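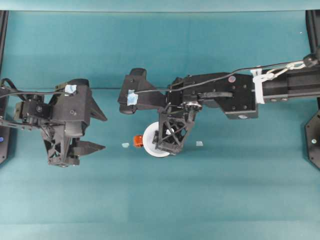 The Blue-Green Street

Pawłowska Street has 13 front doors, and on my last visit in August nearly all of them were some kind of teal. I walked it three times just to look! It started with Stanisława Walczak, who mixed her own paint one spring and had far too much left over, so the neighbors got jars.

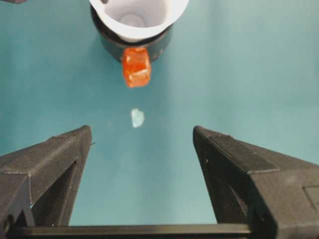 White cup and orange cube on teal.

She still mixes it in the shed behind her house, with more green for the shady side and more blue for the sunny one. "Put it next to a lemon," she told me. "Then you see what it can do."
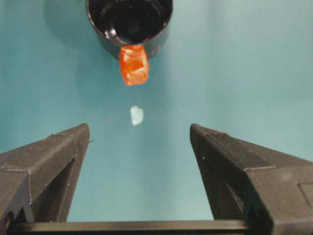 Red-orange beside matte black.

Hưng Doãn, at the far end, went darkest of all. His door took over 200 strokes by his own count (he has a bad shoulder and remembers every one), and at dusk it goes nearly black while the brass knob glows. I wanted to go home and repaint everything I own.
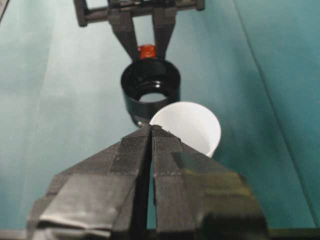
Black tape with a dull sheen and a silvery-gray patch.

Go on a Tuesday, early, when the bakery is open and the sun comes straight down the hill from Estby.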